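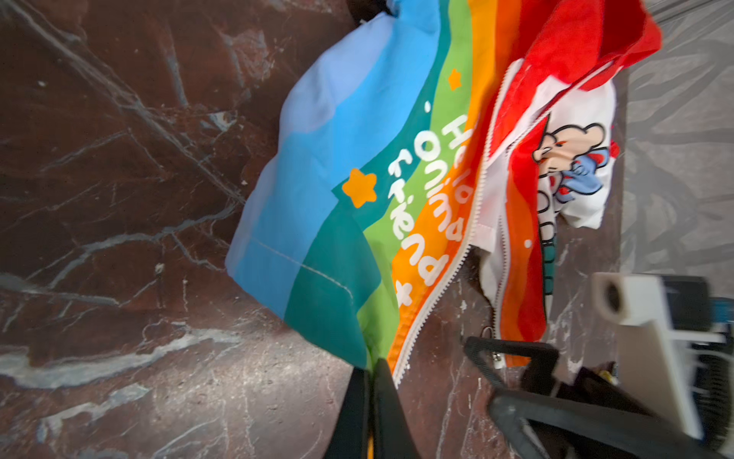
A folding room is an indoor space set aside for sorting, folding and stacking clean clothes and household linen. It may form part of a laundry or a clothing shop, or take up one end of a larger room. The term covers the space and its fixed fittings; the work done there is usually called folding or finishing.

Work surface

The main fitting is a flat surface at standing height. Stone, laminate and sealed wood are all in use. Polished stone is easy to wipe and does not snag knitted cloth, but light fabrics slide on it, and metal zip pulls can mark softer kinds of marble. A strongly veined or patterned top makes small loose items such as buttons harder to find.

Zipped garments

Garments with a front zip are closed before folding, so that the two edges stay level and the teeth do not catch on neighbouring pieces. The garment is then laid face down, the sleeves are brought in across the back and the lower part is turned up towards the collar. Where the front carries printed lettering, the final fold is placed below or beside the print, as repeated creasing in one line can crack it.

Striped fabric gives the folder a guide. On a garment with wide bands of colour, the bands on either side of the fold should meet along their length; a step between them shows that the cloth has twisted. Curved bands are less useful for this purpose, and the side seams are used in their place.

Hooded garments are folded in one of 2 ways. The hood may be laid flat down the back before the sleeves are brought in, or left out and tucked under the finished fold. The first gives a thinner stack, the second a squarer one.

Air and lighting

Folding rooms are commonly cooled by a ceiling cassette, a unit that draws air in through a central grille. The outlets are directed away from the work surface – moving air lifts the corners of thin cloth. In rooms without a suspended ceiling, pipes and conduit are left in view and are often painted over or set against a dark background. 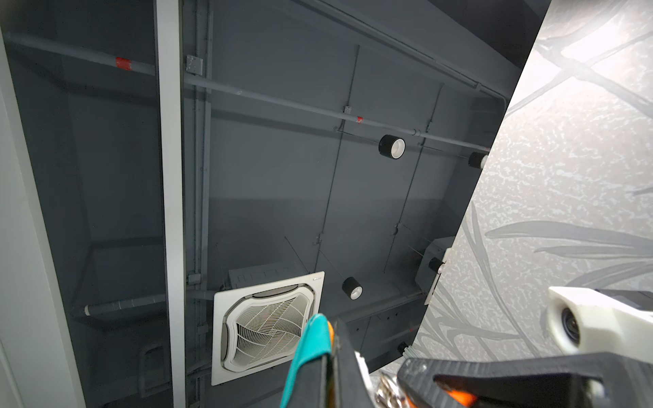
Ceiling services, with a white cassette unit, exposed pipes and black cylindrical spotlights.

Spotlights are placed to the sides of the folding position to keep the worker's shadow off the cloth. Stains and pulled threads show best under light from a low angle, while colour matching calls for even light from above.

See also

Clothes folding
Ironing
Linen cupboard
Zip fastener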